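Prolura stellt Kursanmeldung und Gebühren um

Neue Entgeltordnung gilt ab November, Ermäßigungen werden ausgeweitet

Beritz. Das Weiterbildungszentrum Prolura ordnet zum November die Anmeldung und die Entgelte für sein gesamtes Kursprogramm neu. Der Verwaltungsrat hat der geänderten Entgeltordnung in seiner jüngsten Sitzung ohne Gegenstimme zugestimmt. Betroffen sind alle 93 Kurse des Winterprogramms, von den Sprachkursen über die kaufmännischen Lehrgänge bis zu den Vorbereitungskursen auf den nachgeholten Schulabschluss.

Bislang galten für die einzelnen Fachbereiche unterschiedliche Fristen und Zahlungsweisen. Wer einen Sprachkurs und zugleich einen Lehrgang in Buchführung belegen wollte, musste zwei getrennte Anträge stellen und erhielt zwei Rechnungen. Künftig genügt ein gemeinsames Formular, das sowohl in der Geschäftsstelle als auch online zur Verfügung steht. Die Rechnung wird für alle gebuchten Kurse zusammen ausgestellt und ist vier Wochen nach Kursbeginn fällig. Auf schriftlichen Antrag kann der Betrag in Raten gezahlt werden; Zuschläge fallen hierfür nicht an.

Zugleich wird das Mindestentgelt für Kurse mit geringem Stundenumfang einheitlich auf 30 Euro festgesetzt. In den Fachbereichen Sprachen und Gesundheit bedeutet dies eine leichte Erhöhung, in den kaufmännischen Fächern sinken die Beträge teilweise. Die Entgelte für längere Lehrgänge bleiben bis zum Ende des Winterprogramms unverändert.

Ausgeweitet wird der Kreis der Ermäßigungsberechtigten. Neben Auszubildenden, Studierenden und Empfängern von Sozialleistungen können künftig auch Personen einen Nachlass beantragen, die Angehörige pflegen. Als Nachweis genügt eine Bescheinigung der Pflegekasse. Der Nachweis ist bei der Anmeldung vorzulegen. Eine rückwirkende Ermäßigung für bereits begonnene Kurse ist ausgeschlossen.

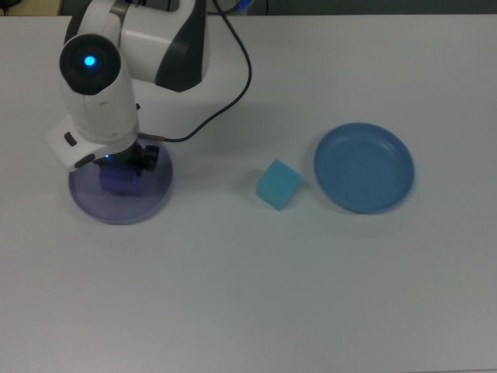
Roboterarm über einer weißen Tischfläche.

Mirko Ferri, Leiter der Geschäftsstelle, bezeichnete die Neufassung als überfällig. Die bisherige Ordnung sei über viele Jahre hinweg immer wieder ergänzt worden und zuletzt selbst für die Beschäftigten schwer zu handhaben gewesen. »Wir haben am Schalter einen erheblichen Teil der Zeit damit verbracht, Ausnahmen zu erläutern. Diese Zeit möchten wir wieder für die Beratung verwenden«, erklärte Ferri. Er wies darauf hin, dass bereits bestätigte Anmeldungen ihre Gültigkeit behalten und nicht erneuert werden müssen.

Auch die Regelungen zum Rücktritt wurden überarbeitet. Eine kostenfreie Abmeldung ist nunmehr bis eine Woche vor Kursbeginn möglich. Bei späterer Abmeldung wird die Hälfte des Entgelts erhoben, sofern der Platz nicht über die Warteliste neu vergeben werden kann. Bei Erkrankung entfällt das Entgelt für die noch ausstehenden Termine, wenn ein ärztliches Attest vorliegt. Das Fernbleiben vom Unterricht gilt weiterhin nicht als Abmeldung.

Neu geregelt ist ferner der Umgang mit schwach nachgefragten Kursen. Wird die erforderliche Teilnehmerzahl nicht erreicht, kann der Kurs mit Zustimmung aller Angemeldeten bei verkürzter Dauer stattfinden. Stimmen nicht alle zu, wird der Kurs abgesagt und bereits gezahlte Beträge werden vollständig erstattet. Im vergangenen Winter waren insbesondere Vormittagskurse entfallen, während im Abendbereich Wartelisten geführt werden mussten.

Das Weiterbildungszentrum verlagert daher einen Teil des Angebots in die Abendstunden. Nach Angaben der Geschäftsstelle beginnen im kommenden Programm 38 Kurse nach 18 Uhr. Hierfür werden die Öffnungszeiten des Hauptgebäudes verlängert. Die Cafeteria, die weiterhin vom Betrieb Delić bewirtschaftet wird, bleibt an Kurstagen entsprechend länger geöffnet. Die Bibliothek im Erdgeschoss schließt wie bisher um 19 Uhr; entliehene Medien können danach über den Rückgabekasten neben dem Haupteingang abgegeben werden.

Fortgesetzt wird die Zusammenarbeit mit der Partnerstadt Gunbridge. Teilnehmende der Englischkurse ab der Mittelstufe können sich wieder für den einwöchigen Aufenthalt im Frühjahr bewerben. Die Unterbringung erfolgt in Gastfamilien, die Reisekosten sind selbst zu tragen. Bewerbungen sind mit einem kurzen Schreiben in englischer Sprache an den Fachbereich zu richten. Über die Vergabe der Plätze entscheidet die Fachbereichsleitung gemeinsam mit den Kursleitungen.

Zum Auftakt des Winterprogramms lädt das Weiterbildungszentrum am Sonntag von 11 bis 16 Uhr zu einem Beratungstag ein. Alle Fachbereiche sind mit Ansprechpersonen vertreten. Für die Sprachkurse werden Einstufungsgespräche angeboten, die etwa eine Viertelstunde dauern und keiner Voranmeldung bedürfen. Anmeldungen zu den Kursen werden an diesem Tag ebenfalls entgegengenommen. Der Eintritt ist frei. Der barrierefreie Zugang erfolgt über den Hof, Parkplätze stehen nur in begrenzter Zahl zur Verfügung.

Das gedruckte Programmheft liegt im Rathaus Beritz, in der Stadtbücherei und in der Geschäftsstelle aus. Die neue Entgeltordnung kann dort eingesehen werden und wird auf Wunsch auch per Post zugesandt. Fragen zu Ermäßigungen und Ratenzahlung beantwortet die Geschäftsstelle während der üblichen Sprechzeiten.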